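Side two is where it gets heavy

I've had the new Plukeck record on since breakfast and my neighbour has gone very quiet, so either she loves it or she's moved out. Four long tracks, mostly sludge, with a bit of that slow cosmic drift they picked up after touring with Hurkeck. I wasn't sold on the first listen. The opener takes 7 minutes to find its riff, and I like a slow build as much as anyone, but come on!

Then Felicja Kaczmarczyk starts singing and I forgave the lot. She used to bury her voice under the fuzz (you could hardly make out a word on the demo) and now it's right up front, a bit cracked, a bit cross. My favourite colour of vocal, if that makes sense.
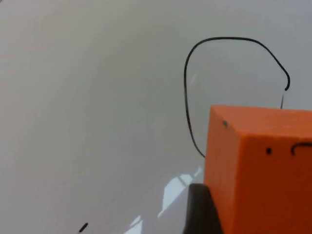 The one you'll skip to

Track three, "Zieliński". It starts with bass and nothing else, and the drums don't turn up until you've almost given up on them. The middle section is the best thing they've done, two guitars leaning on the same note and slowly falling out with each other. I played it for my brother and he said it sounded like a fridge being moved. He listens to cycling podcasts, so I'm not taking that to heart.

The closer is fine. It runs a touch long and the organ is mixed too low for my taste.

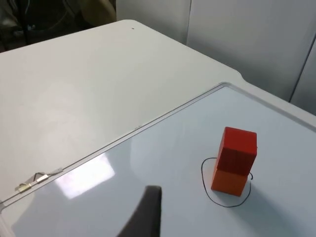
Skiklow are putting it out on vinyl in August, 100 copies on grey and the rest on black, and I'd dearly like a grey one. If you've ever seen a whiteboard lying flat on a table, that pale bluish white with the thin silver edge, you've got a fair idea of what I was hoping the sleeve would look like. Instead it's brown. Very brown. I'll still buy it, obviously, and I'll still moan about the postage.

They're playing the little room upstairs at the pub the same month, doors at eight, and I've already got my ticket. Earplugs too, after last time. If you're going, I'll be over on the left near the speakers, come and say hi!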